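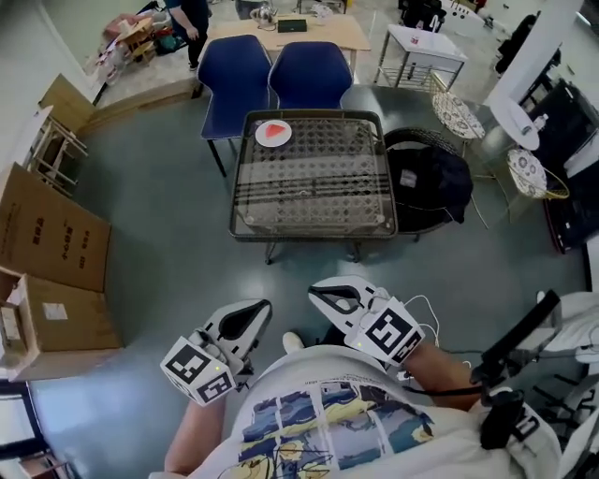 # How Long Does a Loaf Stay Fresh? Comparing Sourdough and Yeast Bread

Project report, 2024-02-09

I picked bread because my family argues about it all the time. My dad says sourdough keeps for a week on the counter, and my aunt says any homemade bread is a brick by day three. I wanted to find out who was right, and I ended up enjoying this far more than I expected (I now bake on weekends for fun!).

## What I wanted to know

1. Does sourdough go stale more slowly than bread made with packet yeast?
2. Does the way you store it matter more than the kind of bread?

## What I used

All the flour was the strong white from Killevcombe Mill, out of the same sack, so that flour wouldn't be a variable. The starter came from the Zelenák bakery in Bambridge, where they very kindly gave me a jar of it back in August. I fed it every day until the project began, and by then it was wonderfully lively and smelled like green apples.

Each slice was cut to the same thickness with a guide, and I used 40 slices of each bread, 80 altogether. Half of each kind went into paper bags and half into a lidded plastic box.

## How I measured staleness

Staleness is mostly the starch in the crumb firming up again after baking, and only partly the bread drying out. I hadn't known that before I started reading, and it changed my whole plan! Weighing the slices would only have told me about lost water. So I did a press test as well: I set a 2 kg weight on a slice, left it for 16 seconds, and measured how far the crumb sank. A soft slice sinks a lot and a stale one hardly moves.

I also asked my family to taste the bread without knowing which was which. They were very willing.

## Results

The sourdough stayed softer in both kinds of storage. On the first day the two breads pressed nearly the same, but by the third day the yeast bread in paper was so firm that the weight barely marked it. The sourdough in paper had a tough crust by then, but the middle was still pleasant to eat.

The plastic box kept everything softer, and it also gave me mold on the yeast bread before the test was over. I threw those slices out and left them out of the later averages. The sourdough in the box had no mold that I could see. Books say the acids in it slow mold down, so this fits.

## Problems

- My kitchen is warmer in the evening, and I didn't always measure at the same time.
- The sourdough loaves had bigger holes. A hole right under the weight gives a silly reading, so I repeated those.
- The tasters guessed the sourdough right away from the sour flavor, so that part wasn't really blind.

## What I'd try next

I would love to test a rye loaf, and also freezing. My aunt freezes hers sliced and says it comes back perfect in the toaster.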